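Clomitz 2 motion planner for two-arm cells: a review
Posted 2018-06-08

I write the software for a small bench cell with two arms on one rail, and for most of May I ran it on Clomitz 2, the planning package from Pristex. Before that we used Mosum, which is free and which I still like. This review covers what changed, what got better, and what I would want fixed before paying for another year.

The short version: the planner is good, the scene editor is fine, and the logging is poor.

Setup

Install was easy. It comes as one package, it found both arms on the first try, and the license check works offline after the first start. You describe your cell in a plain text file, and there is a viewer that reloads the file each time you save. I had the walls, the rail, and both bases in place before lunch.

Calibration between the two arms took longer. Clomitz wants you to touch the same set of points with each gripper, and the default is 19 points. I tried fewer and the result was visibly worse when the two grippers came close together, so do all 19. The tool does not save partway through. If you close the window at point 18, you start over. Mosum had no calibration tool at all, so I can't complain too much, but it is an odd thing to leave out.

Planning for two arms

Two-arm planning is the reason to buy this. Mosum plans one arm, then treats it as an obstacle while it plans the other. With a long reach toward the middle of the table, that often leaves the second arm with no good path. Clomitz plans both together. You can also tie the two grippers to one object, so that the planner keeps the distance between them fixed while the object moves.

Our test part is a small cardboard box, the plain kind you get from any office supply store. Cardboard is a fair test of the tied mode. If the grippers drift together the box buckles, and if they drift apart you drop it. The lid work is harder on the planner, with both wrists in a small space over the box and two elbows that want to swing out to the sides.
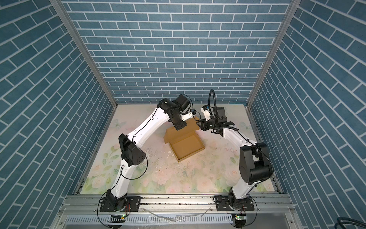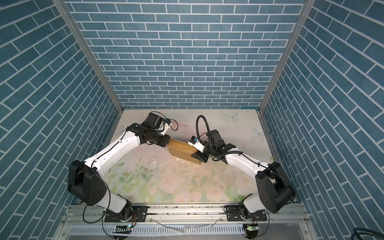

Both arms working on the cardboard box: at the lid in the first picture, holding it at its two ends in the second.

I ran 2000 planning requests in the viewer, half with the arms tied and half free, with random start poses. Clomitz failed to find a path on 7 of them. All seven were in the tied group, and all seven had the object close to a side wall. I looked at each one and I think four really had no solution. The other three solved when I ran them again with a different seed.

Planning time is fine for our work. Free moves come back before you notice. Tied moves make you wait a little, and if you add a limit on tilt you wait longer. You would not want to replan in the middle of a motion with this, and the manual says so.

Cables are the weak spot. There is no real way to model a loose cable. You can put a padded shape around a link, and I did that for the wrists, where a cable stands up in an arc over the gripper. It works, but the padding also rules out some close poses that would be safe. I ended up with two padding files, one for lid work and one for everything else, and a script that swaps them.

Perception hooks

Clomitz does not do vision. It takes object poses from whatever you have. We use Lopes for that, and the bridge between them is a short config file. Poses come through with a time stamp, and Clomitz will refuse a stale one, with the limit set by you. I set it tight and left it.

One bug: if Lopes reports an open box and then a closed one under the same name, Clomitz keeps the old collision shape until you clear the scene by hand. I lost most of an afternoon to that. The fix for now is to give the open and closed states different names.

Logging

The log tells you that a plan failed, and gives a number. The numbers are not listed in the manual. Support sent me the list when I asked — a text file, quite short — and there is no reason for it not to ship with the product. Replay works only for plans that succeeded, and those are the ones I never need to look at.

Who should buy it

If you have a single arm, stay with Mosum. If you have two arms that only take turns, you can probably stay with it too. If they have to hold the same thing or work close together, Clomitz 2 is worth the money. I have renewed for one cell and will look at the next release before I put it on the other.

Rating: 7 out of 10. It would be higher with a usable log.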